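Julero bench refurbishment: progress report, second period
Prepared for the Batevmont equipment fund by Andri Trummer

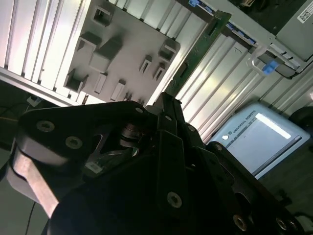 The fund asked whether the money for the assembly bench has made the work go faster. My answer for this period is that I can't show that it has, and I would be wary of anyone who claims otherwise on the records we keep.

Spending to date is $3,583. Most of it went on the light grey plastic fixture panel and on having its slots reworked by Zirnach. The raised holders and rectangular slots come in different sizes, and the idea in the application was that each part would have one place and only one place it could go. On paper that is hard to argue with. In practice the narrow slots look so much alike that people still stop and check the drawing, and I have seen the drawing get it wrong too.

We logged 147 board placements in March. Of those, 11 were marked as needing a second attempt. Lazaridis, who supplied the log template, call this a good result. Maybe it is. We have no figure from before the panel was fitted, so there is nothing to set it against, and the log depends on whoever is at the bench remembering to fill it in at the end of a shift. Entries get thin after 4 p.m.

The ribbed aluminum was not in the original budget and came out of the contingency line. I was against it at first. It is stiff and easy to bolt things to, and I have no complaint about it as material. My complaint is that it throws a lot of light back under the bench lamps, and a narrow green circuit board next to bright ribs is harder to read than it was next to the old painted surface. Two people have raised this with me separately. A matte cover would be cheap and I would like to try one before we spend on new lamps.

Labeling is half done. The barcode stickers are a help for equipment that gets moved, less so for equipment that stays put, and I don't want to pay for the full set until we know who will be scanning them.

Not done this period: the written setup guide, and the comparison with the older bench. The guide is late because the slot layout changed 2 times after the first draft - both changes were sensible, but neither was in the plan.

For next period I am asking for no new money. I would like permission to move what is left of the training line to the comparison, with the same boards run on both benches and the retries written down as they happen. If the old bench does nearly as well, the fund should hear that before it pays for a second panel.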